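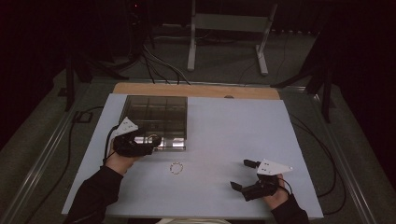

Piron Countertop Rice Warmer, 30-Cup

The Piron keeps cooked rice at serving temperature through a lunch rush, a dinner rush, and the long gap between them when the owner is on the phone with the produce guy. It does not cook rice. We put that in bold on the old page and people still called, so now it gets its own sentence near the top.

Inside is a nonstick pot that lifts out for washing. The lid hinges back and stays back, a feature you will appreciate if you have ever had the other kind come down on your wrist. One switch, one light. If the light is on, the warmer is on. Our earlier model had six buttons and a manual that was read, as far as we can tell, by Nurhan Tatlı, who wrote it.

What it's good for

Sushi bars, noodle counters, curry places, the taco truck that added a rice bowl in October and now sells mostly rice bowls. Plain and seasoned rice both hold well for about 6 hours. After that it will still be warm, but so is a parked car.

What comes with it

Warmer, pot, lid, paddle, and a power cord long enough to reach an outlet that is where outlets should be. Cloth liners are sold separately under the Eren name, in packs of 2.

Warranty and service

One year on parts, handled out of our Arnden shop. Please empty the pot before shipping it to us. Replacement lids are in stock. Replacement paddles are always in stock, as we once ordered 4,000 of them by mistake, and we will happily put a few extra in your box.

Last updated: November 2018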